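Robot Perception and Control - Handout 13
Grasp timing from wrist-view video

Reading for this unit: chapter 2 of the Stostarach course notes, up to the section on fisheye models.

1. Where we are

Last unit ended with a calibrated wide-angle camera and a per-frame tool pose. This unit turns that stream into labels a policy can learn from. The input is a Fadix log: color frames, poses, and finger width, each with its own clock. The output is a table with one row per frame and a phase column: approach, align, close, lift, carry, release.

2. Undistort or not

The lens bends straight lines, and the bending grows toward the border of the image. There are two options. Remap every frame to a pinhole model and lose the outer field, or keep the raw frame and put the distortion in the projection function. We use the second. The outer field often holds the place target, and the remap stretches pixels there until small objects smear. Fit all reprojection errors in raw pixel coordinates.

3. The align phase

Align starts when the target enters the region between the fingertips and ends when finger width begins to drop. Width alone cannot mark the start. A detector on the raw frame can, provided it returns instances - a class label of "orange" is no use when similar fruit sits nearby.

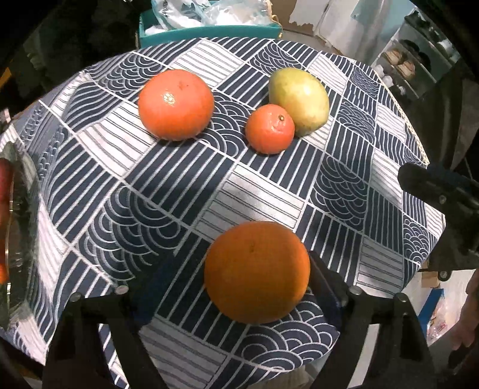
Fig. 1. Foreground orange between the fingers; a second large citrus fruit, a mandarin and a mango farther back on a patterned cloth.

Color thresholds fail on frames like Fig. 1. The mandarin and the orange overlap in hue, and shadows merge with the navy parts of the cloth. Striped cloth also attracts feature trackers, which helps pose estimation and hurts object tracking. Mask the fingers before running either one. The mask is fixed in the image only for a fixed finger width, so index it by width.

4. Clock offset

Let d be the delay of the width signal relative to video. Estimate d by cross-correlating width with the pixel distance between fingertips. In the Gosine set, d came out at 19 ms over 197 episodes. Apply it before labeling, then check the close phase by eye.

5. Exercises

a) Write the width-indexed mask as a lookup with linear interpolation.
b) Show that an error in d shifts the end of align but leaves its start unchanged.
c) Replace the hue test in the starter code with an instance tracker and report the switches.

Related items
Handout 12: Wide-angle calibration
Handout 14: Action chunks and latency
Lab sheet: Reading Fadix logs
Gosine set: episode index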